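Maureen Marsden has put me in charge of coffee for the Saturday meeting. I have held elected office in this club for two years and this is the first time anyone has trusted me with anything hot.

1/ The club owns three steel carafes. They are identical. One is decaf. You see the problem.

2/ Last month we labeled them with masking tape. The tape went through the dishwasher at Lavora and came out as a sort of paste. Ward Michiels drank decaf until noon and blamed the speaker.

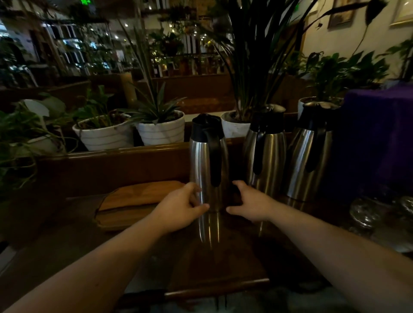 Birkett Houseplant Society · Hospitality Team

3/ New system: position. Three in a row at the back of the table, in front of the plants. Nearest one is regular, middle is decaf, far one is hot water for the tea people. Black lids, black handles, same spout. Memorize it or suffer.

4/ The system holds until the first person picks one up and sets it down somewhere else. I give it 18 minutes.

5/ The wooden board is for the lemon loaf. Please stop setting cuttings on it. Last time somebody buttered next to a pothos.

6/ Ward suggests colored ribbon on the handles. Ward also suggested the masking tape.

7/ Doors at the usual time. Bring a mug if you're picky. Coffee is 80 cents, honor jar by the door, and yes, decaf costs the same.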